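Equipment Planning and Procurement Coordinator, Handheld Data Collection

Treseck, Lodton office
Full time, fixed term with possible extension
Reference: 3267
Posted 5/30/23

Treseck collects manipulation data in occupied homes and supplies it to groups training robot arms on household work. The Lodton office runs the field program and holds all of the equipment used in it. We are hiring one coordinator to plan, budget and purchase that equipment through the next program year, including the replacement of the present handheld gripper sets and the first purchase of fixed arms for the test room.

The position reports to Rima Abu Hammour, who heads field operations. It has no direct reports. It has signing authority for single orders up to $800 and prepares all larger orders for approval.

Background to the position

Until now equipment has been bought by whichever team needed it. The result is an inventory with three revisions of the same gripper, two incompatible mounting plates, and spare parts stored by project instead of by part number. Purchasing was moved into field operations in February, and an interim spreadsheet has been kept there. The spreadsheet records what was bought and when. It does not record service hours, the cause of a replacement, or which parts fit which revision. The first task of the coordinator will be to replace it with a proper asset register.

The second task is the budget. Program requests currently arrive as unit counts with no basis given. We want them built up from planned collection hours, wear rates per task, and lead times per supplier, so that a change in the collection plan can be followed through to a change in spending.
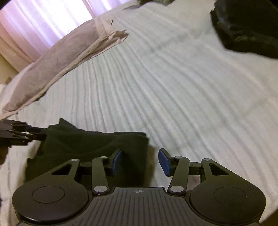
Wear on finger pads and linkage joints is the largest recurring item in the hardware budget and the one we forecast least well. Pads are treated as consumables, and joints are inspected on a schedule that was copied from the supplier's bench testing and has never been adjusted for field use. Bedroom work loads the hardware differently from kitchen work. A cloth lying crumpled on a ribbed bedspread has to be pinched by a fold or a corner, with one gripper often holding while the other is open and moving to its next grasp, and the blue pads come into repeated contact with textile at shallow angles. Hard goods produce fewer contacts at higher force. The coordinator will set separate replacement rates for the two kinds of work and state the assumptions behind each. Two-handed tasks must be budgeted as matched pairs, and a pair is out of service when either side is out of service.

The planned purchase of fixed arms for the test room is a separate budget line. The arms will be used to replay collected tasks on the same classes of object. Two suppliers, Sterkholm and Mahasneh, have been asked for quotations. Neither quotation is complete. Sterkholm has priced the arm and controller but not installation or the end effector adapter. Mahasneh has priced a full cell but has not stated what the annual service contract covers. The coordinator will bring both to a comparable basis before any recommendation is made.

Duties

Build and maintain the asset register for all handheld grippers, mounts, cameras, batteries, chargers, transport cases and spares. Each item is to carry a revision code, purchase date, service hours and current location.

Prepare the annual equipment budget and a revised forecast each quarter. Separate capital items from consumables and show freight, duty and calibration as their own lines.

Write purchase specifications with the hardware engineers. Specifications must state the acceptance test, the tolerance on each interface dimension, and the party responsible for return freight on a failed unit.

Obtain and compare quotations. Comparisons are made on cost over the planned service life, including pads, linkage parts, repair labor and expected downtime.

Set minimum stock levels for consumables. The present level for finger pads is 500 pieces, held centrally. This figure predates the bedroom tasks and should be reviewed in the first quarter.

Plan equipment allocation against the collection calendar. Field teams go out with working sets plus spares, and the ratio between the two is to be justified from failure records.

Receive and inspect deliveries, record defects and manage warranty claims. A gripper that passes a visual check is still to be checked for play at every pivot, full opening travel and pad alignment when closed.

Manage disposal. Retired units are stripped for usable parts before scrapping, and recovered parts are entered in the register at zero value.

Requirements

At least three years in purchasing, production planning, lab management or maintenance planning, with responsibility for mechanical or electromechanical equipment.

Ability to read mechanical drawings and bills of materials. You will not be asked to produce drawings.

Strong spreadsheet skills, including models that another person can audit. Candidates who have moved a group from spreadsheets to an inventory database should describe the migration in their application.

Working knowledge of import paperwork for small shipments of machined parts and batteries.

Clear technical writing. A large part of the work is specifications, comparison sheets and short memos.

Ability to lift a loaded transport case into a vehicle, with or without reasonable accommodation.

Useful but not required

Experience buying robot arms, grippers or machine vision equipment. Experience with life cycle costing. Some exposure to reliability statistics, enough to know when a failure sample is too small to support a replacement interval. Time spent operating handheld collection equipment, with us or elsewhere.

Working arrangements

The position is based at the Lodton office. Receiving, inspection and stock work must be done on site. Budget and specification work may be done remotely by agreement. The coordinator will join field teams in participating homes for roughly 8 days in the first quarter in order to see how equipment is handled, carried and stored between tasks. All staff who enter homes sign the household privacy terms and complete a background check, paid for by Treseck.

The salary range is given to all candidates who pass the first review, in writing, before an interview is scheduled. Relocation costs are not covered.

Selection process

Applications are reviewed in the order received. Candidates who pass the first review are sent a short written exercise consisting of a collection plan, a parts list and a partial failure log. The task is to produce a one-page consumables forecast and a list of the information that is missing. The exercise should take no more than two hours and is paid at a flat rate. Interviews follow with field operations and one hardware engineer. The final stage is a visit to the stock room.

How to apply

Send a resume and a cover letter of no more than one page to the attention of Rima Abu Hammour, Field Operations, Treseck, Lodton, quoting the reference number above. In the letter, describe one equipment purchase you planned that ran over budget, state the size of the overrun as a percentage, and explain which assumption failed. Confidential supplier names and prices should be removed.

Do not send certificates or reference letters at this stage. Applications through recruitment agencies will not be considered. Questions about the duties may be sent to the same address and are answered in writing. Answers that affect the scope of the position are added to this page.

The position stays open until filled.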